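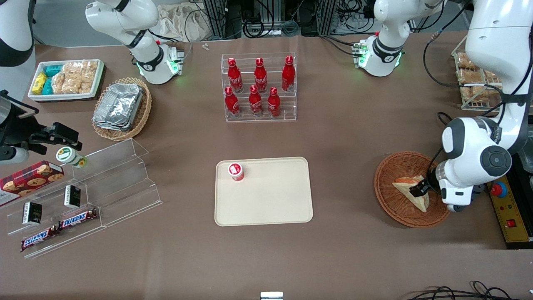

Home | News | Features | Buying Guide | Contact

Two arms for the snack counter

When the catering firm Idcombe began to plan its new counter, the price of the arms was the easy part. The supplier, Baumgartner, gave a clear offer in May. More difficult was everything around them: grippers, cables, emergency stop, and the hours for teaching.

A sandwich is soft and a jar is hard, so Idcombe put 3,000 euros aside only for spare gripper fingers. Another 2,000 went to trays, baskets and stands - a cost which was missing in the first plan.

Training at Justitz took 23 days. The firm now advises other buyers to ask for this number before they sign.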